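Omodness Desk File System: Set-Up Guide
Section 2: Getting Your First Holder Ready

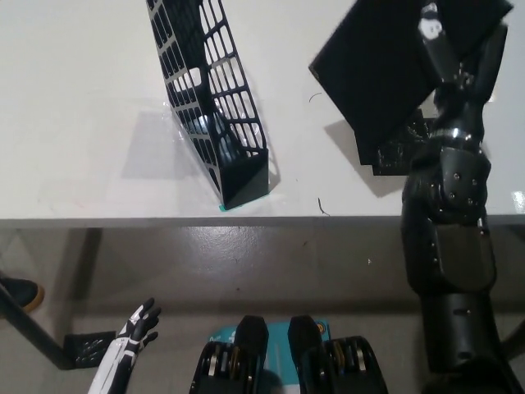 Fig. 1. Mesh magazine holder on a white tabletop, clear plastic wrapping inside.

Welcome to the fun part! By the end of this section you'll have a working desk file, with your household papers sorted into a handful of folders you can reach without getting up. Set aside an evening for it. Most people find the sorting goes quicker than they feared and the labeling takes longer, mainly because they start reading old letters.

If you bought the Wikara starter pack, the folders, tabs and index cards are all in the flat envelope. If you're using your own holder and folders, that works just as well, and every step below still applies.

Before you begin

You will need:
One upright magazine or file holder, letter size
Letter-size folders, any color
Stick-on tabs, or a strip of tape you can write on
A pen that doesn't smear (test it on a tab first)
Your papers, all of them, including the pile on top of the fridge

CAUTION: Keep plastic wrapping away from babies, small children and pets. Throw it away or recycle it as soon as you have emptied it out.

2.1 Prepare the holder

1. Take out any wrapping, cardboard or packing paper. Reach all the way down into the narrow front end, where small pieces like to hide.

2. Run a finger along the top edges and the inside corners. If you feel a rough spot, cover it with a short piece of tape so it won't snag your folders.

3. Wipe the holder inside and out with a dry cloth.

4. Decide which way it will face. With the low end toward you, the tabs are easy to read and you can flip through the folders like records in a crate. With the tall end toward you, the papers are hidden, which looks tidier on a shelf in the living room. Try both! You can change your mind any time.

NOTE: Leave a hand's width of free space on the side you reach from. A holder jammed tight between a printer and a wall gets used for a week and then forgotten.

2.2 Sort your papers

Clear the biggest surface you have. The kitchen table is great, and so is the floor if your knees agree.

1. Make a first pass through everything, fast. Put each paper in one of three piles: Act, Keep, Let Go. Don't open folded letters unless you can't tell what they are from the outside.

2. Recycle or shred the Let Go pile right away, before you do anything else. It feels wonderful and it frees up the table.

3. Take the Keep pile and split it by subject. Good starting subjects are Home, Car, Health, Money, School and Pets. Use the words you would say out loud. If you call it "the cabin stuff," write Cabin Stuff on the tab.

4. Leave the Act pile alone for now. It gets its own folder in 2.3.

CAUTION: Don't shred tax papers, deeds, titles, wills or anything with an original seal or signature during the first pass. Put them in Keep and look at them again when you're rested.

NOTE: Birth certificates and passports don't belong in a desk file at all. Store them in a locked, fire-resistant box and put an index card in the desk file saying where they are.

2.3 Label and load the folders

1. Write one tab for each subject, plus one that says Act.

2. Stick the tabs on in a staggered row, left to right, so that no tab hides the one behind it.

3. Put the papers in each folder with the newest at the front. Take out paper clips as you go. They catch on each other and add bulk. Staples are fine.

4. Load the Act folder first, at the front of the holder. The others go behind it in order of how often you open them. (Alphabetical order also works, and some of us can't rest without it!)

5. Tilt the holder gently back and forth. The folders should lean a little and slide easily. If they stand up straight on their own, the holder is too full.

A holder this size is happiest with up to 200 sheets. Past that point the folders bow outward and you'll need both hands to get one out. Start a second holder and move your two fattest subjects into it.

2.4 Fill in the index card

The index card is the piece people skip, and it's our favorite part of the whole system. It lets anyone in your home find the car insurance while you're out of town.

1. Write the name of the holder at the top, for instance Household or Shop.

2. List the folders in the order they stand.

3. Under the list, note anything that is stored somewhere else, and where.

4. Slip the card into the front of the Act folder, writing side out.

If your pack came with the Geagea card set, the cards are already ruled and have a space for the date you last checked them. Pencil is best for that line.

2.5 Keeping it going

Once a week, open the Act folder and empty it. Pay it, sign it, mail it, then file what's left. Ten minutes is plenty for most homes.

Every April, once your taxes are out of the way, go through the whole holder. Pull last year's bills, move your tax papers to long-term storage, and replace any tab you've been squinting at.

Common problems

The holder tips forward. There's too much weight at the front. Move the thickest folder to the tall end.

The holder slides when you pull a folder. Put a piece of non-slip shelf liner underneath, cut slightly smaller than the base.

Papers curl over at the top. They're probably legal size. Fold them once from the bottom so the heading still shows.

You can't decide where something goes. File it in the first place you thought of looking. That's where you'll look next time, too.

Everything ends up in Act. Sort the folder into things with a deadline and things without. The second group usually belongs in Keep, and a fair amount of it can go straight to recycling.

Spare parts

Replacement tabs are part number 1415. Extra folders, assorted colors, are part number 2881. Both can be ordered from the Gikirham supply desk, and the order form is on the inside back cover of this guide.

Continue to Section 3: Adding a Second Holder.

Guide revised October 30, 2021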